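How to mark up a paper roadbook the night before a stage

Quick version for first timers. Written between service and dinner so excuse the spelling.

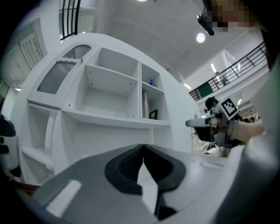 What you need

Highlighters, 4 colors minimum. Fine black pen. Clear tape. Scissors. Headlamp, because the bivouac lights go off when they feel like it. And the roadbook, obviously, plus the sheet of changes from the briefing. Do not start without the changes sheet. I did that once at the Prarnetti and had to redo 18 notes by hand with a dying pen.

Step 1. Get the changes first

Go to the briefing. Whole thing, including the boring part about fuel. Changes get read out fast and the printed sheet sometimes misses one. Write the kilometer and the change, nothing else. Neat comes later.

Then put the changes into the roadbook before any color goes on. Cross out the old note completely, one thick line. Half-crossed notes look fine at a table and look like soup at 100 km/h.

Step 2. Pick your colors and keep them

Mine, copy if you want:

Pink: danger, double and triple caution
Yellow: change of direction
Green: heading, the cap number
Blue: speed zones, start and end
Orange: fuel, checkpoints, anything where you have to stop

Valter Strand rode the Plareteo with only two colors and finished fine, so it's not law. But whatever you pick, same colors every day. Changing your system in the middle of a rally is asking for it.

Step 3. First pass, danger only

Go start to finish with pink and nothing else. Color the whole caution box, edge to edge. Don't read the rest of the note yet. You're tired, you'll drift, and the one thing you can't afford to skip is a triple caution after a crest.

If two dangers are close together (under 300 meters or so, use your judgement) draw a bracket down the side joining them. Otherwise you relax after the first one. Everybody does.

Step 4. Second pass, directions and headings

Yellow on the arrow, green on the cap. Don't color the entire note or it all turns to mush in low sun. For off-piste sections write the heading again in the margin, big. Bigger than that.

Long gap between notes? Mark it. I put a squiggle, means keep going, you're not lost. After 8 kilometers with nothing you start inventing turns.

Step 5. Speed zones

Blue bar at the start, blue bar at the end, limit written large in the middle. Run the line down the edge for the full length of the zone. Penalties here are stupid and expensive. At Tenetti I lost more time to one village than to both my crashes, and the village was maybe a minute long.

Step 6. Tape and roll

Check the joins if the roadbook came in sections. Tape both sides, flat, no overlap onto the next note. Trim anything sticking out or it'll snag in the holder.

Roll it so the start is on the outside. Sounds obvious. Load it, run the motor forward a meter or so, then back. Watch the edges. If it walks to one side, take it out and re-roll tighter. Do it tonight, you wont want to do it at 4:30 am with cold fingers.

Step 7. Bag it

Zip bag, out of the dust, away from water bottles. Phone photo of any note you're unsure about so you can ask somebody at breakfast.

Common mistakes

Marking too much. If every note is pink then none of them is.

Wet highlighter then rolling straight away. Smears. Give it ten minutes.

Old glasses. If you need readers at the table you need a plan for the bike.

Doing it all in one go. Break at halfway, eat something, come back.

How long should it take

First time, 2 hours, easy. Gets quicker. By the last day of the Rajput in November I was down to 50 minutes and in bed before the generators quit. If you're past three hours just do danger and speed zones and go to sleep. Sleep is worth more then green ink.

Tablet riders, different page, coming when I get a minute.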